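Robots on the cleaning crew, what happened to your hours?

Started by tilecutter_dee, March 19, 2022

tilecutter_dee wrote:
I clean furnished rentals for Hutport. Management brought in a two-arm robot from Wamico to do pickup and trash before we go in. We were told no layoffs. What changed is the schedule. I used to get a unit start to finish, and now I get the second half of twice as many units. Anybody else going through this?

murray_sheehan wrote:
I've been lead on a crew with the same kind of setup for 12 weeks. The robot does floors and desktops first: bottles, cans, paper. Bottles go in the wastebasket, anything on the desk stays put unless it is on the trash list. 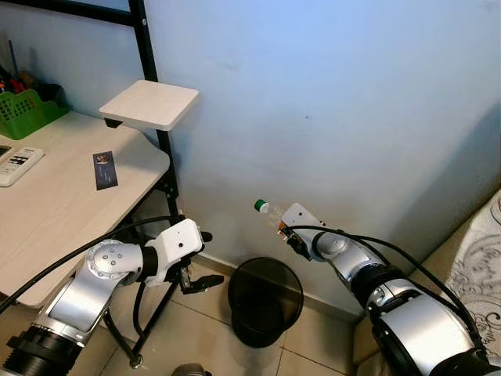

It is slow. I can clear a room like that in 2 minutes and the robot needs a lot longer, but it runs while we are doing bathrooms and beds. The bending is what I don't miss. My back is better than it was last year.

Where it hurts is the new people. Pickup was the job you gave somebody on their first week. Now they start on bathrooms and half of them quit.

rolteo_nights wrote:
Sorry but "no layoffs" means they don't replace whoever leaves. We had the Sima system at my last place and the crew got smaller every month. Same pay for the ones who stayed.

murray_sheehan wrote:
That didn't happen here. We lost one person and she was replaced. I'm not saying it can't happen.

tilecutter_dee wrote:
Who deals with it when it gets stuck? At our place that's us, and it isn't on the time sheet.

murray_sheehan wrote:
Us too, but we got a line for it. Write down every stop with the unit number. I turned in a list of 111 stops and after that they added robot time to the sheet. Before that the office thought it was running by itself.

rolteo_nights wrote:
So you had to do free work to prove you were doing free work.

murray_sheehan wrote:
Pretty much, yes. Still worth doing.

tilecutter_dee wrote:
OK, starting a list tomorrow. Does it need the time of day or just the unit?

murray_sheehan wrote:
Both, and how many minutes you spent on it.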